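Speaker notes – "Reading a property listing before you make the call"
Hashini Bhattacharjee, Ernolent Lettings and Sales
Talk length: 44 minutes with questions

Start slowly. Thank Vasanthi Talukder for the room. Say that I came to this work as a buyer first, and I was a nervous one.

Opening point: a listing is an advertisement. It is written by the side that wants to sell. Most agents are fair people, but they choose which facts come first. Ask the room who has ever visited a home and found it smaller than expected. Wait for hands.

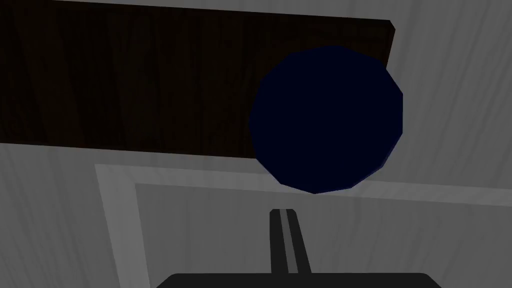 What should a buyer look for first in a listing?
The floor area and the tenure. If one of them is missing, telephone the agent and ask before you book a visit.

Next, the words. "Compact" means small. "Convenient for transport" can mean a railway behind the garden. "Scope to improve" means you will spend money – ask how much, and ask what the last owner already tried.

Tell the Lacerda Road story here. Flat with 2 bedrooms, very nice text, and the service charge was not mentioned at all. The buyer learned it from the solicitor, four weeks later. It was 300 pounds a month. Pause after the number. 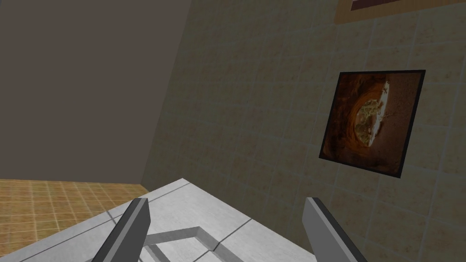
The same buyer could have asked for the service charge accounts on the first call, and the seller would have had to look for them then. I now give all my clients a short list of papers to request:

Lease and number of years left
Service charge accounts
Any planned works to roof or lift
Energy certificate

Do not read the list aloud, it is in the handout.

Price changes. Show how the Itus portal and the Rirnix portal print the date of a reduction in different places. A home reduced twice since November is worth a polite question. The answer may be simple, for example the seller has found another house and is in a hurry.

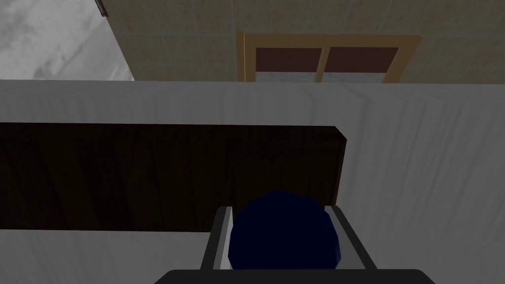 Robot gripper with a dark blue object, grey surface behind

Last part, visits. Go once in the morning and once after 4 in the afternoon, when the traffic is different. Open the cupboards, run the taps. Speak to a neighbour if one is outside.

If time is short, leave out the price changes and go to questions. Handouts are on the chair by the door.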